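Sandoval Suture Terms: Data Card

A glossary and usage corpus for wound-closure vocabulary in English and Spanish. Maintained by Ruaridh Swanson. 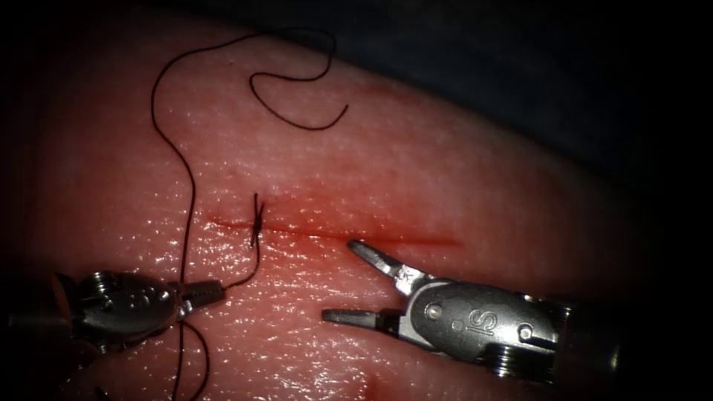 Contents

The release holds 760 headwords and over 2,000 usage sentences. Each headword has a part of speech, a short definition, a Spanish equivalent and a source code. Files are tab-separated, UTF-8, with Unix line endings.

terms.tsv: one row per headword
usage.tsv: one row per sentence, keyed to terms.tsv by term_id
variants.tsv: spelling and hyphenation variants
sources.tsv: source codes and permissions

Sources

Sentences were taken from the Grikach nursing course notes and the Benico clinic handouts, both used with written permission. No patient records were used. Sentences longer than 60 words were dropped before annotation.

Annotation

Two annotators labeled every sentence for word sense. Disagreements went to a third reader, whose label is final. Senses of "tie," "throw" and "bite" were relabeled in November after the guidelines changed. The old labels are kept in the column sense_v1.

Known problems

Fourteen headwords have no Spanish equivalent and carry the value NONE. "Running" and "continuous" are listed as separate headwords with the same definition. Veterinary usage is thin. Regional Spanish variants are marked only where the source marked them.

Loading

Most spreadsheet programs will convert term_id to a number and strip leading zeros. Import that column as text. The Dretum loader handles this from version 4.

License

Definitions may be reused with credit. Usage sentences may not be redistributed outside this package.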